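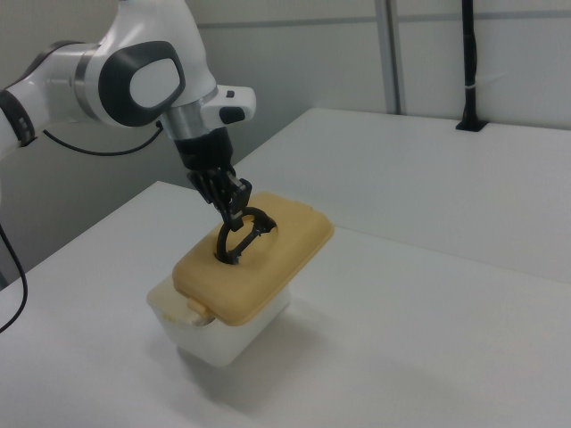
Chapter 4
Closures: Lids, Caps, and Stoppers

A container is only as useful as the part that closes it. Most people who design packaging or housewares begin with the body of the container, because that is where the volume, the cost, and most of the material are. The closure is often left for later, and many complaints from customers can be traced to that order of work. A lid has to do two jobs that pull against each other. It must stay where it is put, and it must come away when someone wants it to. How a lid is gripped matters as much as how it fits. A loop handle that rises from a recessed well in the lid, such as the black plastic one shown at the opening of this chapter, gives the fingers an opening to pass through, while a flat lid with no handle can be held only by its rim.

In Chapter 3 we looked at container walls and how they carry load when containers are stacked. This chapter moves to the top of the container. We will treat three families of closure: lids that rest in place by weight, lids that are held by friction or a snap, and closures that turn on a thread. Hinged closures are covered in Chapter 5 along with latches.

4.1 What a closure has to resist

Every closure works against some set of forces. The simplest case is a lid that sits on a pot or a bin and is held down by its own weight. Nothing pushes up on it except a little air or steam, and a person can lift it with one hand. A snap lid on a food box must resist more. The box may be dropped, turned over, or squeezed in a bag, and the contents may press against the lid from inside.

Engineers describe this with two numbers. The retention force is the force needed to push the lid off from the inside. The opening force is what the user must apply from the outside. In a plain friction fit the two are close together. In a well-made snap lid the retention force can be much higher than the opening force, because the user lifts one corner and peels the lid away a little at a time.

4.2 Handles, knobs, and tabs

A handle can take the form of a knob, a bar, a loop, or a tab that sticks out from the rim. Knobs are cheap to mold and easy to attach, but they are hard to hold with greasy fingers or a thick glove. Loops cost more and take up more height. Setting the base of a loop in a well wins back some of that height, which helps when containers must be stacked or fitted under a shelf. The well has a drawback of its own. It collects water and crumbs, and its inside corner should be given a generous radius so that a cloth can reach it.

Case study: the Olivares canister

Zandport, a maker of kitchen storage, sold its Olivares canister with a low round knob on the lid. Complaints came mostly from older buyers, who said that the knob slipped. The designer Iman Bennani was asked to change the lid without changing the canister. She had 19 trial lids molded and gave 300 households one to use through the month of June. The households kept a short diary and returned the lids at the end.

The preferred design had a raised loop wide enough for two fingers. It was also the hardest to clean, and the first production run of 2,000 lids used a shallower well than the one tested. Exercise 5 at the end of the chapter asks you to work out how that change affects the height of the handle above the rim.

4.3 Terms used in this chapter

Rim: the upper edge of the container body.
Skirt: the part of a lid that hangs down over the outside of the rim.
Plug: the part of a lid that fits inside the rim.
Land: the flat surface where lid and rim meet.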